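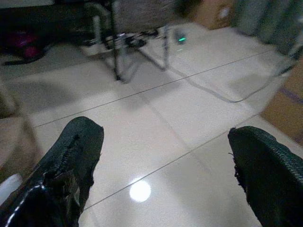 Covering on gripper fingers fraying at the inner edge - what to replace it with?

Posted in: Grippers and end effectors
December 9, 2021

millrace_w

Mobile arm with a two-finger parallel gripper, used for picking small items off a tiled floor and putting them in a bin. The fingers are a Clistus pattern, bare metal underneath, covered by us in black cloth tape because the bare fingers slipped on anything smooth. There is a small camera at the wrist looking down between the fingers.

The tape has now gone on both fingers. The left one is much the worse: the inner edge has torn open and the material has bunched up into a lump that stands out into the gap. The right one is still flat along the top but has loose fibres near the tip. This is the 3rd covering we have been through and each one has failed on the inner edge first.

Effects so far:

Thin items (card, washers, flat plastic caps) are gripped off centre and turn as the arm lifts.
The gripper reports closed before the tips meet, so an empty grip is sometimes logged as a pick.
The vision side has twice picked out the torn edge as an object.

Grip force is set at 10 N. I have not changed it since the fingers were fitted. Closing speed is at the default.

What do people use as a covering that lasts, and is there anything in the set-up that would make it tear always in the same place? I would like to avoid new fingers if possible. The supplier for our area is Wimthorpe and they quote a long wait.

Replies

kerf_and_shim

Take all of it off before you do anything else. Do not tape over the top. A second layer over a lump makes a bigger lump, and the glue on the lower layer goes on creeping.

Order of work, as we do it:

Put the arm in its service position with the gripper pointing down and at a height you can work at. Power off the arm and lock it off. If your gripper holds its last position when the power goes, open it fully first.

Cut the old covering along the outer face of the finger, away from the gripping side, and peel inwards. A blade on the gripping side will leave a scratch, and the scratch will start the next tear.

Remove the glue with isopropyl alcohol on a lint-free cloth. Keep it off the wrist camera lens and off any cable jackets. Leave to dry.

Look at the inner edge of the bare finger under a lamp. I would expect to find a burr or a square corner there. Cloth tape folded round a square corner and then pressed several hundred times a shift will cut through from beneath. Break the edge with a fine file, then go over it with wet-and-dry paper and wipe again.

Fit the new covering with the join on the outer face. Never put a join, a fold or a cut end on the gripping face or on the inner edge.

For material we gave up cloth tape altogether and went to a moulded silicone sleeve. Ehlers make one in a few widths. It is pulled on over the finger with a little alcohol as a lubricant and stays put once that has dried off. If you want to stay with fabric, a sewn sleeve lasts longer than tape, provided the seam runs down the outside.

After fitting, you must set the finger zero again. The new covering will not be the same thickness as the old one. Close the gripper slowly on nothing, at low force, store that as closed, then close on a gauge block of known size and check the reading. I would put your false picks down to this more than anything else.

brackenhill2

Just use heatshrink. Cheap, takes a minute, works fine on mine.

kerf_and_shim

Heatshrink is acceptable on round fingers. On flat ones it pulls tight over the corners and goes slack on the faces, and it is slippery when new. Also consider what the heat gun is pointing at if there is a camera a few centimetres away. Take the fingers off first if you do go that way.

dunlin_308

Agree with most of the long reply. A few points it leaves out.

1. The wear is uneven. If both fingers had the same tape put on at the same time, they should wear at much the same rate. When one goes well ahead of the other, check that the two close square to each other. Put a strip of thin paper between the tips, close at low force and try to pull it out. Repeat at the top, middle and bottom of the contact area. If it is held hard at one place and free at another, one finger is seated badly or its mounting screws have worked loose. Slacken the screws, close the gripper on a flat block, and tighten with the block still held. On our unit that was the whole cause.

2. Floor contact. Picking from tile means the tips touch down often. Grout lines are worse than the tile, as a tip can catch on the edge when the arm moves sideways before it has lifted. Look at your approach path. We raised the lowest point of ours by 3 mm and put in a straight vertical lift before any sideways move. Tip wear dropped a good deal.

3. Shiny tile and the wrist camera. You mention false objects from the torn edge. Once the covering is sound, take a new mask of the fingers, both open and closed, and load it in place of the old one. The mask goes out of date whenever the covering changes shape. If there is a ceiling light above the work area, its reflection in glazed tile can cause false objects as well, and it will move as the arm moves, so masking will not cure it. Lower the exposure or shade the lamp.

4. Force. 10 N is not high. I would leave it alone until points 1 and 2 are done, then try lower with the new covering. Silicone grips better than cloth and you may find you need less.

On inspection: we look at the fingers every 100 hours of running and log the state of each separately, left and right. Any loose thread is trimmed flush with scissors, never pulled. Any tear on the gripping face means a new covering that day.

I have no experience of the Ehlers sleeve. We use the Kunel one, which is thinner and has a ribbed face. It is rather a fight to get on.

millrace_w

Thank you both. Paper test done: held hard at the tip, free lower down, so the left finger is not seated properly. Screws were tight, but there is old glue on the mounting face, presumably from the first taping. Will clean that, dress the edge, and order sleeves in both makes. The vertical lift is already in our program but only 3 mm high, so that will be raised as well.

Does the mask need to be taken at the working exposure, or will any do?

dunlin_308

Working exposure. Take it over a plain matt sheet laid on the floor, otherwise the tile comes through at the finger edges.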